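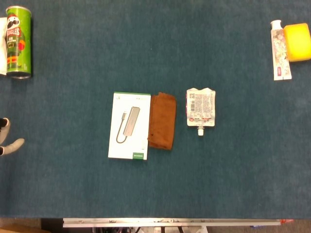

Cornik is delay and programme software for contractors, sold as a yearly licence by Gorel. Takes your master programme, links it to the model, tells you which trades are going to be standing on each other's toes and when. Runs on an ordinary site laptop. Sorting out who goes where on a floor plate is much the same job as sorting a tabletop, a green Pringles can up in one corner, other bits in the other, a few things in a row on blue carpet in the middle, only with scaffold towers and pallets of block. Each one needs its own patch and a way in. Cornik draws the patches for you, day by day, and flags the overlaps in red.

What you get

Programme import from the usual planning packages, logic links kept. Calendars come across too (check your bank holidays after, they sometimes land on the wrong calendar).
Zone planner. Draw zones on the floor plan, drop activities in, drag to move.
Clash list, sorted by date or by trade.
Two-week and four-week lookahead sheets, A3, print straight from the screen.
Progress entry by phone. Works offline in basements, syncs when you're back up.
Delay log with photos and notes against each activity. Handy when the claim letters start.

Clikmont viewer

Included with every licence. Read only, for clients and subbies who don't need the full thing. Opens in a browser, no install. They see the programme playing against the model and can leave comments, they can't move your bars about. Pause on any date and print it. Viewer logins are free, ask for as many as you want.

Licence and set-up

One licence covers 2 planners on one project. Extra planners can be added at any time, charged to the end of the year. Price is £1662 a year plus VAT, set-up day included. We do the first import with you and stay on the line until it looks right. Bring your latest programme and the floor plans as PDFs, thats all we need to start.

Trial is 30 days, full features, your own data. No card. At the end it goes read only, nothing gets deleted.

Needs: Windows laptop or desktop, 4 GB of free disk space, a mouse (trackpad works but the zone drawing is fiddly). Mac users, viewer only for now.

Szilágyi add-on

For jobs with tower cranes or shared hoists. Books lifting time in slots and ties each slot to the activity waiting on it, so if the slab slips the hook time slips with it. Seperate licence, price on request. Needs Cornik on the current version, older ones wont see it.

Ordering

Use the form or ring the office. Quotes same day if you get us before noon. Please give the project name and start month, plus how many planners. Renewals go out by email a month ahead, tell us if the contact has changed.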